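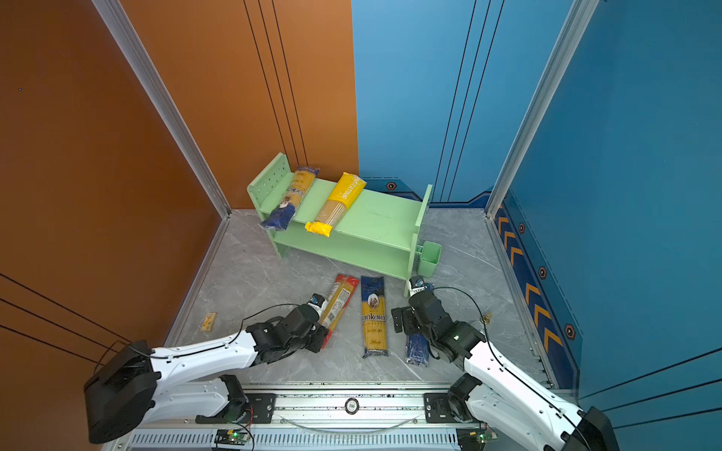
Two arms at a shelf-stocking cell, with packets of dry spaghetti on the floor and on the green shelf.

Grocery distributor Gindbridge has moved part of its small-order shelf replenishment to paired robot arms at its Plater warehouse, and has rewritten the job descriptions of the 26 people who work the aisle.

The cells handle dry goods in flexible film, starting with long pasta. Each consists of two arms on a common aluminum rail, facing a walled work area with a two-tier shelf. Film packs were left out of the company's earlier automation because the wrapper shifts under grip and the contents break if squeezed along the length.

Under the old arrangement, pickers restocked the forward shelves by hand between order waves. The target was 130 packs per hour per person. Gindbridge says a cell currently averages 214 over a full shift, including stops.

Staff on the aisle now work as cell attendants. The role covers loading, clearing faults, checking seals on rejected packs and logging the cause of each stop. Two attendants are assigned to each group of cells and swap between loading and fault clearing at the midpoint of the shift.

"The lifting is down and the reading is up," said Kimie Kaneko, operations lead at the site. "A stop code has to be entered before the cell will restart, and people found that slow in the first weeks."

Kaneko said no positions were cut in the changeover. Four pickers transferred to receiving at their own request, and their places on the aisle have not been filled.

The union local has asked for attendant pay to be set one grade above picker. It argues that fault clearing was previously done by maintenance technicians, who are on a higher scale. Talks resume Tuesday.

Integration was carried out by Cheung Skultetti, which also supplied the training. Attendants complete a two-day course and a supervised week before working a cell alone.

A second group of cells, for rice and dried beans, is scheduled for August.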